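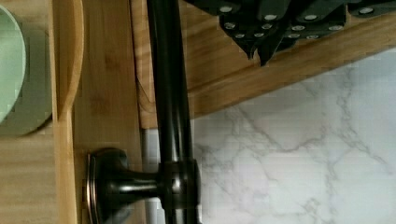
A bamboo shelf above a white marble backsplash, and a pale green dish.

Household Demand Deserves a Place in Wanora's Energy Plan

By Yevdokiia Didenko

The draft energy plan for the Wanora region devotes most of its pages to supply. It proposes new solar capacity east of Dramani, a second transmission line to the coast and a longer operating life for the Cleltum gas station. These are serious proposals and deserve support. The plan has far less to say about how homes use electricity, and that omission will prove costly.

Residential customers account for a growing share of the evening peak. Between 5 p.m. and 9 p.m., solar output falls while families return home, cook and turn on their air conditioners. The regional utility, Trasex, meets this demand by running Cleltum at full output and buying power from its neighbors at high prices. Every customer pays for those purchases, including those who use very little during the peak.

The draft would address the problem by building 700 megawatts of new generation. Part of that capacity is needed. Part of it, however, would run for only a few hours on the hottest evenings in August and stand idle for much of the year. Before the region commits to paying for such plants over several decades, it should establish how much of the peak can be reduced or moved.

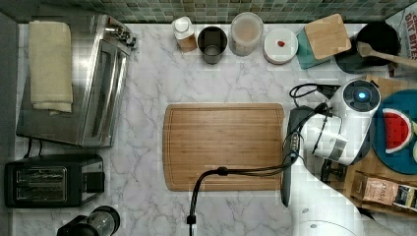
Time-of-use pricing is the natural place to begin. Trasex has already installed the meters it requires, yet the standard residential rate remains flat at every hour. A pilot in Dramani offered households a lower rate overnight and a higher one in the evening, and participants cut their peak use by up to 8 percent. A similar result across the region would allow at least one of the proposed plants to be postponed.

Pricing alone would place an unfair burden on tenants and older residents, who often cannot replace an inefficient water heater or insulate a roof. The plan should therefore include direct funding for upgrades in rental housing, with applications open before any new rate takes effect. It should also require Trasex to publish peak demand by district, so that local governments can judge where the money is most needed.

The regional council will accept written comments on the draft until the end of August. It should use the revision to set a firm target for reducing residential peak demand within three years, and to require a progress report from Trasex every year until that target is met.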